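Sports Roster Management – Week 6 Handout
Salary Cap Basics and the Art of Cutting People You Like

Bring this sheet to section. Elli Rautiainen has the spare copies, and she is tired of being asked for them at the door.

1. Where we left off

Last week we built a depth chart for the Rankin Foundry, our made-up-for-homework pro football team, and most of you spent like sailors. Eleven groups signed a star left tackle. Two remembered to sign a punter. This week the bill arrives.

2. Cash and cap are different animals

Cash is what the player gets paid this year. The cap charge is what the league says you spent this year. A signing bonus is paid up front but spread evenly across the contract, up to five seasons. So a $30 million bonus on a five-year deal costs $6 million of cap space each season, even though the player bought the boat in March.

Base salary counts in the year it is earned. Roster bonuses usually count in full in the year they are due. If you mix these up on the problem set, Henrik Kleinschmidt will write "see section 2" in the margin, and this is section 2.

3. Dead money

Cut a player early and whatever is left of the bonus lands on your books at once. Take the deal above and release him after two seasons. You have counted $12 million. The other $18 million is dead money, charged to a man who now plays for your rival and seems to be enjoying it.

A release after June 1 lets you split the damage: this year's share now, the remainder next year. General managers love this. It moves the pain to a season when they may be working elsewhere.
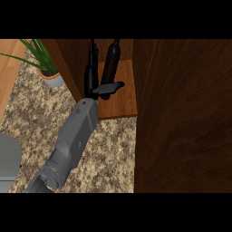 4. Restructures

A restructure turns base salary into bonus. Say your quarterback is owed $44 million in base with four years left. Convert $40 million of it and spread that over the four years, and this year's charge drops by $30 million. He gets the same cash, only sooner, so he rarely objects. Each of the next three seasons goes up by $10 million. Do it every spring and you own a 37-year-old you can't afford to keep or cut.

5. For section

Read the Indix case (short) and the Fulier case (not short). Then work out:
– the dead money if Fulier's running back is released after year one
– the same release made after June 1
– whether you would do either, in 300 words or fewer

Unnur Juhl reads the written answers and stops at word 300. Spreadsheets are welcome if the formulas still work when somebody else opens them. Problem set 6 is due at noon, before lecture.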